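How to Get Candle Wax Out of Almost Anything

I make candles at my kitchen counter, which means I spill wax at my kitchen counter, and on the chairs, and once all down the front of a linen apron I'd owned for one day. So I've gotten a lot of practice at cleaning it up, and I have to say I love it! There are few chores where you get to see a whole ugly blob lift away in one piece.

Before you start

Let the wax harden. I know it's tempting to grab a paper towel while it's still runny, but all you do is push it deeper and make the spot bigger. Go have a coffee. If you're in a hurry, put some ice in a zip bag and set it on top for a few minutes.

You'll want:

An old plastic card (a library card from a town you left is perfect)
Ice cubes and a zip bag
Plain brown paper, no printing on it
A clothes iron
Dish soap and warm water
A couple of cotton rags

Tablecloths and clothes

Snap off the big pieces with your fingers, then scrape gently with the card. Lay the cloth between two sheets of brown paper and press with a warm iron, no steam. The wax melts into the paper and leaves a see-through spot – move to a clean part of the sheet and go again until nothing more comes through. It usually takes me four or five passes. Check the care label first, and skip the iron completely on anything that can melt.

Colored wax can leave a tint behind. My friend Radka Dimitriou dabs on a little rubbing alcohol with a rag, and it has saved two of my napkins. Test it on a hem first, then wash the cloth as usual and let it air dry so you can check the spot before it goes near a dryer. 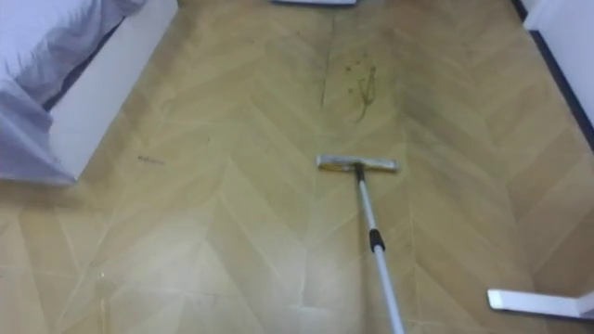 Wax on a hard floor is the easiest job of the bunch, and I get a little too happy about it. Chill the drip with the ice bag, keeping the melting water off the floor, then slide the card under the edge and push. Hold it nearly flat so you don't scratch. On planks laid in a chevron pattern, work along each board and stop at the seam, or you'll pack crumbs of wax right into the line. Pick those out with a wooden toothpick. There's always a faint greasy film left, so put one drop of dish soap in a bowl of warm water, wring a rag out hard, and wipe. A flat mop is great for the last pass, with the pad barely damp, and then buff with a dry rag.

Glass jars and holders

Put the jar in the freezer for an hour. The wax shrinks and very often pops out with a nudge from a butter knife. If there's a ring stuck at the bottom, let the jar warm back up to room temperature, then fill it with warm water and wait. Never pour boiling water into a cold jar, please! And keep the wax out of your sink drain, where it will harden and stay.

I save all my scraps in a coffee can. By October I have enough for a new candle, usually a strange shade of brown, and I'm fond of every one of them.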